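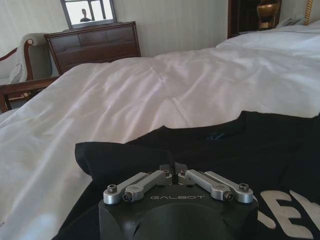 **The Wells at Ristport, by Birdie Ruiz-Ortega. Virkstead, 266 pages, paperback.**

Birdie Ruiz-Ortega spent 3 years visiting the old holy wells on the coast near Ristport, and her book is partly a record of what is left of them and partly an argument about why people once looked after them. The first half is very good. I have reservations about the second.

She begins with a well that has been dry since the road was widened. The parish still walks to it every April, says a prayer over a concrete lid and walks back. Ruiz-Ortega went along twice and talked to most of the people there. Few of them would say that they believed in the saint's cure for sore eyes, but all of them were annoyed about the lid. She takes that annoyance seriously, and the rest of the book grows out of it.

The chapters that follow take one well each. You get the legend, the written history where there is any, the state of the water now, and how to reach it on foot. The legends are told straight, without winks. I liked the one about the woman who washed her dead son's shirt in the spring and turned it bitter, which is set beside a plain account of the iron in the rock. The two explanations are left next to each other and the reader can get on with it.

Her thesis arrives in chapter nine. A spring that belonged to a saint, she says, was protected by fear and affection together, and a spring that belongs to a water company is protected by a form. She leans on an essay by Ludger Kettler, who held that a taboo is simply a very old conservation law. I don't think this is right, or at least I don't think the wells show it. Several of her own examples were fouled by the pilgrims themselves, with rags, coins and pins, and at Escobedo the farmer fenced off the spring to keep the worshippers out so that his cattle could drink. She mentions this and moves on too quickly. Reverence can be hard on a place.

There is a better discussion in the chapter on offerings, where she interviews Senthil Subramaniam, who grew up beside a temple tank and now tests river water for a living. He is asked whether knowing the chemistry spoiled the tank for him. He says that his grandmother knew the water was dirty as well, and bathed in it anyway, and that nobody in the family saw a difficulty. I would have gladly read another 20 pages of him.

The writing is clear and mostly free of the misty tone that books on sacred landscape tend to fall into. It slips a little near the end, where water starts to "remember" things. The notes are full. The index is poor: I looked for "pins" and "rags" and found neither, though both come up all through the book.

The maps were drawn by Demetrius Park and are easy to follow, except that the footpath to the fifth well is printed on the wrong side of the stream. I walked it with the book in my hand and had to cross back over at the stile. The paperback is light enough to carry, but the glue in the spine of my copy had started to give after 2 outings and the middle section is coming away.

Anyone who already owns Booker Doucet's older survey will want to keep it, as he lists more than twice as many sites and gives proper references for each. He has very little to say about the people who still visit them, and for that you need Ruiz-Ortega. Read the first eight chapters in order. The last three can be read with a pencil.

Mar 2, 2019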